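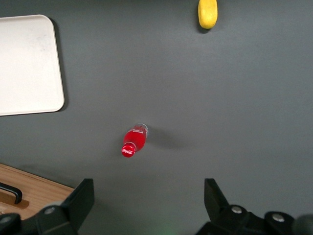

Is it all right to keep small soda bottles lying on their side, or do they have to stand up?

porchlight43

I'm asking for a party I'm putting together in November, and my fridge is the old kind with shelves that won't move. The little bottles are just a hair too tall for the only shelf I can spare, so they'd have to lie down for a night or two. The caps are the screw-on kind and I won't have opened any of them. I also have a tray I could put them on, plus a bowl of lemons that has to fit in somewhere. I'd love to hear from anyone who has done this for a crowd, and also whether I should stand them up for a while before I pour. Thank you all so much, you were wonderful about the gravy!

Torkoso2277

Lying down is fine for sealed bottles, especially for only a night or two. An unopened cap is made to hold the pressure in whichever way the bottle is facing, so you shouldn't lose any fizz. I do it every summer for our block picnic, when I have 23 bottles to get cold and a fridge that is mostly potato salad.

The thing that will give you trouble is rolling. Round bottles on a glass shelf have a mind of their own, and the moment you pull one out the rest of them start heading for the door. Your tray is a good idea if it has any kind of lip to it. Lay a damp dish towel in the bottom first, folded flat, and then put the bottles in side by side with the caps facing you. I like the caps in front so I can grab one by the neck without moving its neighbors, and if I've mixed flavors I can turn the labels up and see what I've got. If the row is a little short, tuck a couple of your lemons in at the end. They make very good bumpers and you'll want them cold anyway.

About standing them up — I take mine out and stand them on the counter for 15 minutes before people come, mostly so that any I've bumped around can settle. Open the first one over the sink. I have worn enough soda in my life to feel strongly about that.

One more thing, and then I'll let you get back to your planning. Once a bottle has been opened, stand it up, even if you have to put it in the door where the mustard usually lives. A cap that's been screwed back on by hand (or by a seven-year-old) may be tight or it may not, and sticky soda under a fixed shelf is a miserable thing to clean. Warm water with a bit of dish soap and an old toothbrush will get it out of the corners.

Hope it's a lovely party!

snowpea_lane

just dont put them in the freezer to hurry it up. i did that with glass ones and forgot. took all evening to pick it out of the peas

Mirzaei Pantry Shelf

Agree with the long answer above. If you run out of fridge completely, a cooler with ice and some water in it works faster than ice by itself, and it doesn't matter which way up they land in there. Wipe them off before you set them out, or you'll get rings all over the table.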